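Subject: Re: [cell-planning] Second picking cell – what have we forgotten?
From: Arūnas Lūse
To: cell-planning list

Tjoa wrote:

> Draft budget for the Cladbridge cell is in the usual folder.
> I have put in the arm, the controller, the gripper, a bin, a
> table and two weeks of somebody's time. Accounts want a final
> number before the end of February. Is there anything obvious
> missing? I'd like to avoid a repeat of Larkport, where we went
> back for more money so often they gave us our own form.
>
> Also, do we need to buy test objects, or can people just
> bring things in?

Thanks for doing this. I've read the draft twice, once with coffee and once without, and my comments are the same both times, only ruder the second.

The arm line is fine. The arm line is always fine, as it comes from a quote with a number at the bottom and a man who rings up to ask if we've seen it. What worries me is the row called "Sundries", which stands at 178. I take it that is pounds. At Larkport we got through that on cables and clamps before anything had moved.

Please split it up. I would want separate rows for clamps, cable ties, spare cables long enough to follow the arm round, and a box of screws, with a second box for when the first one has spread itself across the table. Dressing the cables properly is a day's work and should be costed as one. Olleck quoted us for a proper cable pack last time, we laughed, and we have been paying for the laugh ever since. 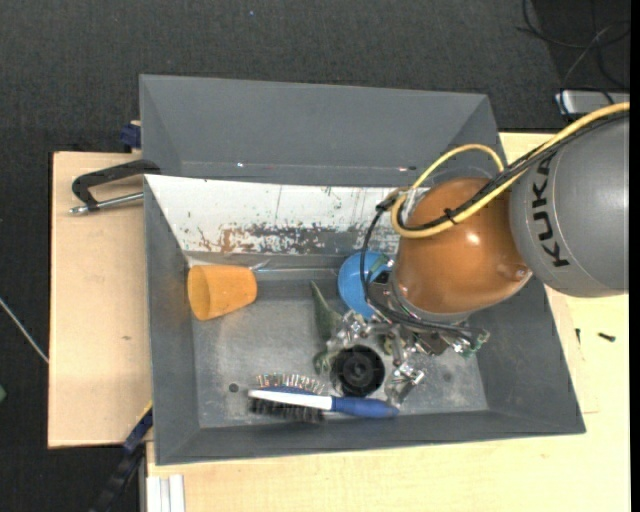 On the bin: buy a spare now. Paint on sloping sides doesn't survive a metal gripper for long, and if you're doing anything with a camera, a scratched panel and a scuffed floor give you a different background from the one you started with. Whether that is a nuisance or good practice for the software depends on who you ask, and they sit at opposite ends of the office.

Test objects do need a row, though a small one. People can bring things in, but they will want them back, usually in the middle of a run. Get cups, a bowl, a hairbrush, something with a wheel on it, and at least one clear thing, which will cause more arguments than the rest put together. Buy 2 of each and keep the second set in a cupboard. When the first hairbrush goes missing you can't replace it with a "similar" one and go on comparing results.

Gripper spares: you have none. The fingers go in among hard objects all day long. I'd put in a full spare set and the wiring to go with it, and let accounts strike it out if they feel brave.

With all that in, my total for the extras is 2514, before anyone's time. I know it looks silly beside "Sundries, 178", but it is much the same money we spent at Larkport, only asked for once.

As for the two weeks of somebody's time – whose? If it's mine, make it four.

Arūnas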